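Packing Room Walk-Through - Monthly Checklist With Comments
Tadby building, ground floor
Date of check: 2023-11-09
Checked by: Tươi Bùi
Read and signed off by: Rostislav Brabec

Marks used: OK, FIX (before the next shift), WATCH (look again in December)

1. Floor and walkways
Main aisle clear from door to door - OK
Mats flat, no curled corners - FIX
The mat by the sink has started to lift again on the left side. I taped it for today but it needs replacing. The aisle itself is the best I have seen it all year, great job to everyone on the early shift!
Yellow line visible - OK

2. Exits and fire gear
Both exit signs lit - OK
Extinguisher gauge in the green, pin in place - OK
Nothing stacked in front of the extinguisher - OK
Back door opens with one push - WATCH
It opens, but it drags along the bottom. Work order 1466 is already in for this one.

3. Shelving
Heavy boxes on the lower two shelves - OK
Shelf bolts tight - OK
Tested all 20 by hand. Really pleased with how solid the new Kiton shelves feel, they don't sway at all when you lean on them.
Step stool feet and treads - FIX
One rubber foot is missing. Please don't use the stool until Rostislav has put a new one on. I hung a tag on it.

4. Knives and cutters
Blades retracted when put away - OK
Used blades in the blade can, lid closed - OK
Cutters counted back in at end of shift - WATCH
Four went out and four came back on the day I checked, but the sheet was blank for two days last week. It takes ten seconds, let's keep it up.

5. Hand truck and carts
Tires firm, wheels turning freely - OK
Brake on the Waaka cart holds on the ramp - OK
I loaded it with 83 pounds of paper and it stayed right where I left it. Lovely!

6. Packing tables and bins
Table tops free of splinters and sticky patches - OK
Tables steady, no rocking - OK
Bins free of cracks and sharp rims - OK
Cords kept off the work area - WATCH
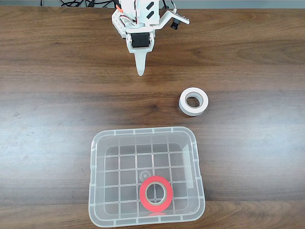
Tape is the item I get asked about most, so a few words on how we store it. Rolls live flat in the top drawer, never on edge, and a roll in use stays on the table where the packer can reach it without stretching. The white roll lying on its side near the clear bin is how I like to see it - it can't wheel off and end up under somebody's foot. See-through bins are a big help too, as you can spot a stray blade in one before you put your hand in. The cords are my one comment here: the black cables bunched up past the far edge of the table should be coiled and tied.

7. Lighting and air
All ceiling lights working - OK
Fan guard tight, no dust buildup - FIX
Guard is tight, but the dust is thick. Unplug before wiping.

8. First aid box
Box marked and easy to reach - OK
Contents match the card inside the lid - FIX
Low on small bandages and out of burn gel. I added both to the Pluker order.

FIX items go to Rostislav today. Initial next to each one when it is done and leave the sheet on the clipboard by the sink.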